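Packing a Small Item into a Lidded Box: Bench Procedure

Cendale Equipment Stores, Staritton site
Guidance sheet 7

Purpose

This page sets out the method for placing a small item in a lidded box at a worktable and returning the box to the shelving. It applies to all loan boxes issued from the Staritton store and replaces the instructions circulated in January.

Before starting

Clear enough of the table to leave a working space in front of you. Small items kept there permanently, such as a plant or a desk fan, may remain, provided that they stand to either side of the box. Check that the shelf position for the box is free, and have the loan form to hand.

Place the box directly in front of you, with its front panel towards you and the lid section at the back. Boxes must not be packed on a chair or on the floor.
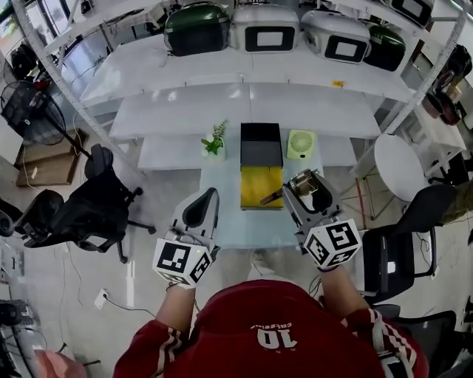

Black-and-yellow box at the worktable, between a potted plant and a small fan. Shelving with cases to the rear.

Packing

1. Compare the contents with the loan form. Anything missing should be entered on the form before packing begins.

2. Pick up one item at a time. Items with a thin or projecting part should be held by the body.

3. Lay long items flat along the longest side of the box. They should not be placed diagonally over other contents.

4. Put heavier items at the bottom. Soft wrapping may be used to fill gaps, up to 2 layers.

5. Close the lid without pressing. If it does not close freely, take out the last item and place it again.

Returning the box to the shelf

Hard-shell cases are stored on the top shelf and lidded boxes on the shelves below. Leave a gap of 40 mm between neighbouring boxes. Shelf tags must remain visible from the front and must not be moved to another position.

Boxes on loan to Makside are to be kept together and entered separately in the register.

Queries

Requests for replacement boxes should be made on form 3049, available from the stores counter.

Last reviewed: Friday, April 20, 2018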